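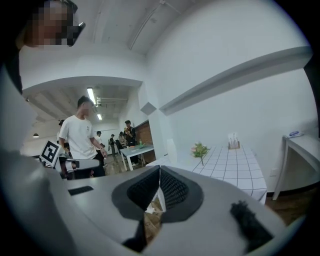 666

sound of steps was the complaint that tenants in Brurnach named most often, before voices and before music. In the older houses of the Kivine quarter the boards lie directly on the beams, and there is little between them to hold the sound back. The later houses, built by Cordier, have a layer of felt under the boards. We expected fewer complaints there, but the difference was small.

One reason may be the shoes. In 11 households it was usual to keep outdoor shoes on inside the home, and the neighbours below these households wrote longer answers in the July survey. They also used stronger words — "hammering" appears in five of them. Soft soles, such as those of a sneaker on a wooden floor (Figure 2), were seldom mentioned, although walking in them is still heard as a dull sound in the room below.

We did not measure the sound itself. The answers tell us what people noticed and remembered, and this depends also on how well they know the family upstairs.

Figure 2. Standing on a wooden floor, a black-and-white sneaker visible.

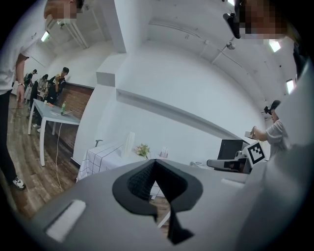

5. Rugs and other coverings

Most tenants had tried a rug before they spoke to the landlord.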